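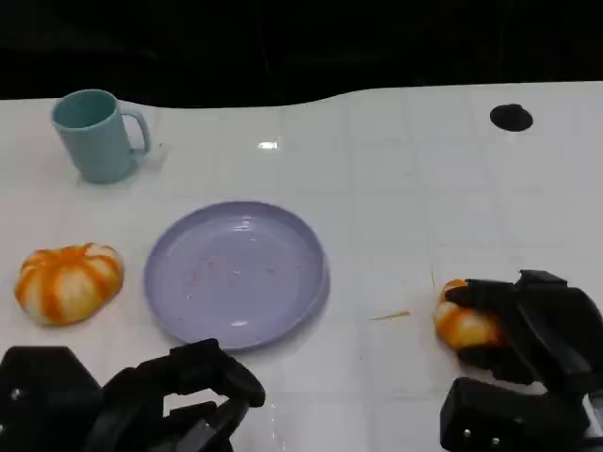
Figure 2. Tableware on a white tabletop: a light teal mug, a round lavender plate with small reddish-orange flecks in its basin, and a striped pumpkin-shaped object to the left of the plate.

3.2 Color of tableware and reported portion size

The second part of the survey dealt with the color of plates and mugs used at home. Respondents in Kakmont and Workach were asked to name the main color of the plate they had used for their last evening meal, and then to report how much they had served themselves on a scale from one (much less than usual) to six (much more than usual). Of the 3542 forms returned, those with no plate color or with more than one color marked were left out of this part of the analysis. Forms from shared kitchens were kept but coded separately.

Earlier work on plate color has mostly used contrast between food and plate as the main variable. A pale sauce on a pale plate is harder to judge by eye than the same sauce on a dark one, and people may serve more of it as a result. We could not measure contrast directly, as the form asked for the type of meal in broad terms only (soup, pasta, rice dish, bread and cold items, other). We therefore grouped plates into white, pastel, and strong colors. Lavender, light teal, pale pink and cream were all coded as pastel. Gray was a problem for the coders, and in the end it was placed with white when the respondent had written "light gray" and with strong colors otherwise.

White plates were the most common in both towns. Pastel plates were reported more often in Workach, where a larger share of households had bought a full set of tableware within the past few years. Households in Kakmont more often reported mixed sets, with plates and mugs bought one at a time or handed down. Mug color was recorded as well, but it showed no clear link to portion size and is not discussed further in this section.

Respondents with pastel plates gave slightly higher portion scores than those with white plates. The difference was small and was found mainly for pasta and rice dishes. For soup there was no difference, which may simply reflect that most soup is served in bowls and that the plate question did not fit the meal. When households with children were looked at on their own, the effect was weaker. Adults in these households often wrote in the margin that they had served everyone the same amount, and the scale did not leave room for this.

Table decorations were included as a yes or no item at the request of the Buschmann group, who had used the same item in their April pilot. Seasonal objects such as small gourds, candles and dried flowers were all counted as decoration. The item did not predict portion score in either town. It did go along with longer reported meal times – a result also seen in the pilot – but people tend to decorate the table when they expect guests, and our form did not ask whether guests were present.

Two limits should be kept in mind. The scores depend on memory, and many forms were filled in the day after the meal. Color names are also used loosely. In the Warholm color naming list, which our coders followed, lavender and light purple are separate entries, yet several respondents used both words for the same plate. We merged the two before running the models reported in Section 3.3.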